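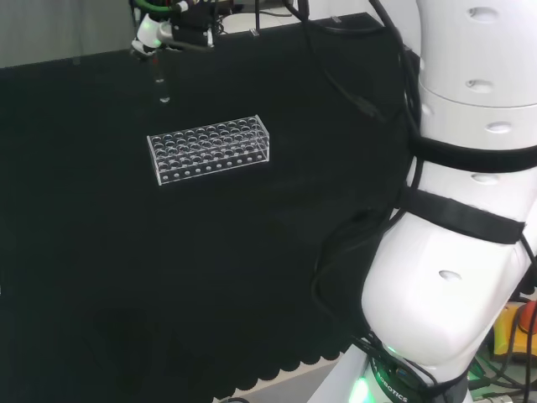
Small business owners are paying for email newsletters that most of their customers never see, according to İlker Yaman, and the fix is usually a matter of settings and list upkeep. Skuditz, the email marketing company, today opened its new deliverability service, called Troden, to all customers on its monthly plans.

Troden checks a customer's mailing list and sending setup before each campaign goes out. It looks for addresses that have stopped accepting mail, for sign-ups that were entered twice, and for missing records on the sender's domain. It then gives the customer a short report in everyday language, with a button next to each item that can be fixed inside the account. Items that need a change at the domain host come with written steps.

The service has been in testing since March. A total of 552 businesses signed up for the test and 508 of them stayed with it to the end. Most were shops, clinics and trade contractors that send one or two newsletters a month and have no marketing staff.

During the test, the most common problem was old addresses. Many customers had moved lists over from a previous provider and had never removed contacts who stopped opening mail years ago. Mailbox providers can treat a sender with many dead addresses as a possible source of spam, and messages to active readers may end up in the junk folder too.

The second most common problem was domain authentication. A business that sends from its own domain needs a few lines of text added to its domain settings so that receiving mail servers can confirm the sender. Customers often had one record in place and were missing another – or had two copies of the same record, which can cause checks to fail.

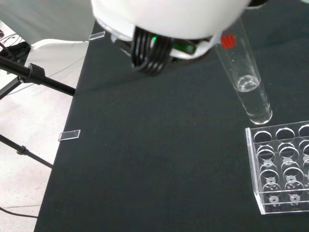

Cutting a list feels like throwing away customers, Natnael Mamo said, and it took two newsletters before the smaller list stopped looking like a mistake. Skuditz made a change to Troden as a result of comments like this one. Inactive contacts are now moved to a holding list, where they stay until the customer decides to delete them or send one last message asking if they still want to hear from the business.

Grivley, a web design studio that manages newsletters for its own clients, took part in the test with several accounts. The studio asked for a way to see all of its client reports on one page, and that view is included in the release for agency accounts.

Troden is included at no extra cost for lists of up to 1382 contacts. Customers with larger lists can add it from the billing page. Reports are available in English at launch, with Spanish to follow.

Customers who joined the test do not need to do anything. Their settings and past reports carry over, and their next campaign will be checked as usual. Other customers will find Troden under the Campaigns tab after their next login.

Skuditz will also run a free online class on list upkeep for new users. The class covers sign-up forms, welcome messages and how often to send. A recording will be posted in the help center.

About Skuditz

Skuditz makes email marketing software for small businesses and the agencies that work with them. Its products include newsletter templates, sign-up forms and the Troden deliverability service.

Media contact: Skuditz Press Office, Śliwiński Building, 2nd floor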